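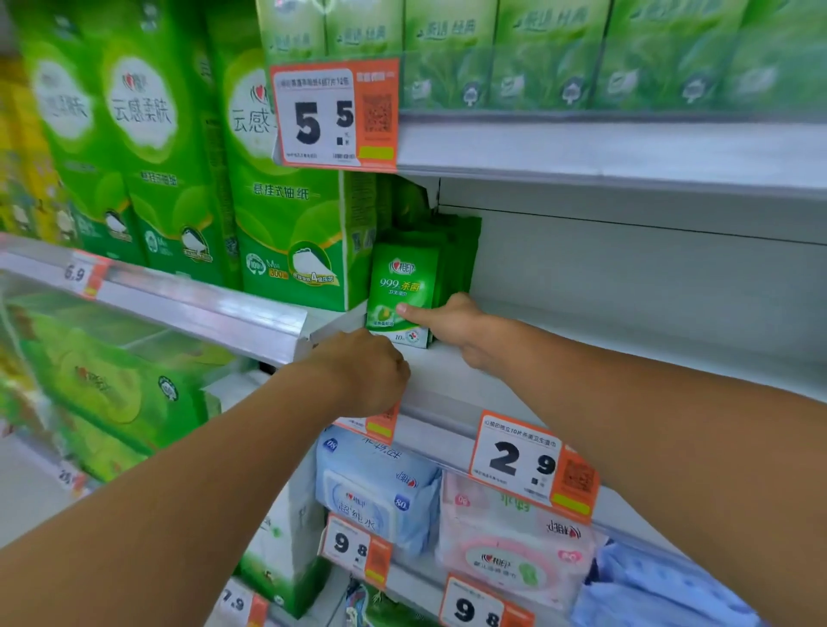
Support > Barrier Gates > Lumevov 2 > First-time setup

3 min read

4. Setting up the exit gate

I've put in a fair few of these at the Kedbridge lots, and the exit side is always the fussy one, so take your time!

1. Switch off the power at the cabinet and wait 60 seconds. I go and get my coffee.

2. Bolt the arm to the hub with the long bolts (the short ones are for the cover - I've mixed them up more than once).

3. Lay the ground loop 80 cm in front of the arm and run the tail back to the terminals marked LOOP B.

Caution: keep people and cars out from under the arm until step 5 is done.

4. Power up, hold SET until the light blinks green, then let the arm go up and down twice by itself.

5. Drive a car slowly over the loop. If the arm stays down, turn the sensitivity dial up one notch and try again.

Note: if you're using Kunska ticket readers, pair them now, while the light is still blinking. My Rutherford Street pair took three tries.

Next: 5. Loading the ticket roll

14 comments | 2 shares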